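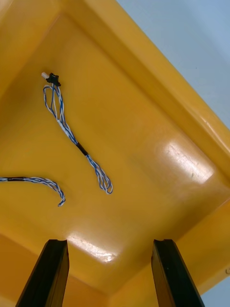 Making Twisted Wire Harnesses for Low-Voltage Projects

Twisting the conductors of a harness keeps them together without sleeving, reduces the loop area between signal and return, and makes the run easier to route through a crowded enclosure. The method below suits stranded hookup wire from 22 to 26 AWG. It is not intended for mains wiring.

What you need
Stranded hookup wire, one color per conductor
Flush cutters and a wire stripper
A hand drill or a slow cordless drill with a keyed chuck
A bench vise
Crimp terminals, matching housings and the crimp tool specified for them
A multimeter

Cutting to length
Measure the route with a piece of string, following every bend. Twisting shortens the wire, so add 15 percent for a moderate twist and 20 percent for a tight one. Cut all conductors to the same length, even if one will be trimmed later. Leave the ends unstripped for now.

Twisting
1. Clamp one end of the bundle in the vise with 2 inches protruding. Pad the jaws with scrap leather or card.
2. Fix the other end in the drill chuck. Tighten by hand first, then with the key.
3. Step back until the wires are straight and under light, even tension.
4. Run the drill at its slowest speed. Stop when the lay is even from end to end – one full turn per half inch is adequate for most signal work.
5. Keep the tension on and run the drill in reverse for a few turns. This relieves the spring in the wire. If the bundle kinks when slackened, reverse it a little more.
6. Remove the harness and put a turn of tape or a short piece of heat shrink at each end.

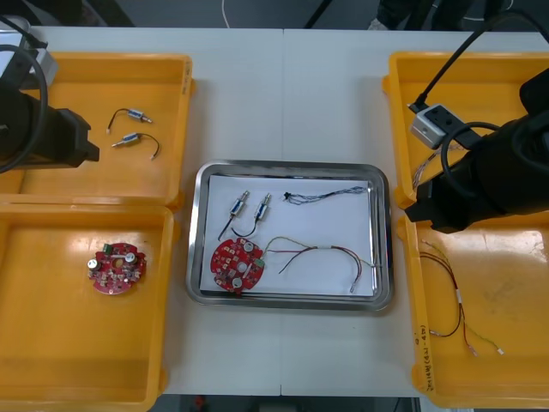

Terminating
Untwist only as much as the housing requires, normally under an inch. Strip each conductor to the length given in the terminal datasheet. The strands should fill the conductor crimp and show slightly past it, and the insulation crimp should grip the jacket without piercing it. Do not tin the strands before crimping.

Insert the terminals in pin order and pull back gently on each one. A seated terminal does not move.

Testing
Check continuity pin to pin, then check every pin against its neighbors for shorts. Flex the harness at both ends while the meter is connected. An intermittent reading usually means a poor crimp; cut it off and fit a new terminal.

Label both ends before installation.

Thitima Khamphan
Last revised 13/12/2025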